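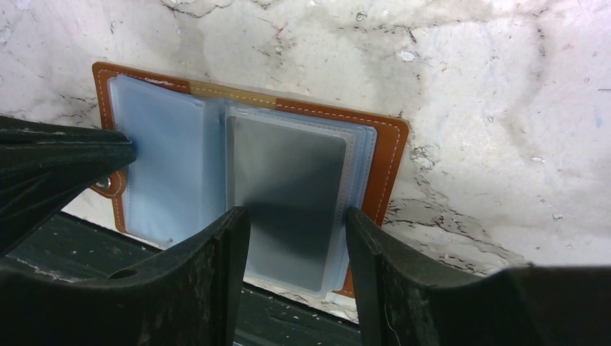 *Card holder, orange-brown leather, white stitching, clear sleeves inside.*

17/03/2018, leather bench

Continued the edge finishing test for the Muria order. I cut 20 strips from the Bustamante hide, all along the back, and burnished them with plain water, then with the Gurix gum. The gum gives a darker edge, and it also stains the flesh side if I apply too much. Next time use the small brush.

Thread: the waxed one from Kukcombe broke two times at the same place in the stitch. I think my needle hole is too narrow there. Changed the awl and it did not break again in 5 strips. Tension still not equal on the back side.

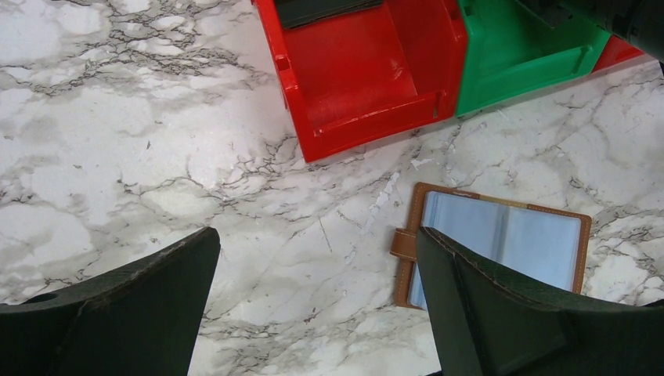

Rafferty Ferreira asks if we can give a price for 309 pieces in place of 1,000. I don't want to answer before I know the time for one edge, both sides, with drying. Today I forgot to write the start time, so this number is missing.

To do:

- repeat strips 6 to 9 with less gum
- measure the drying time with a clock
- ask Rafferty which thread color he wants, he wrote "natural" and we have two of them

The rest of the hide is rolled on the top shelf, grain side out. Please do not fold it.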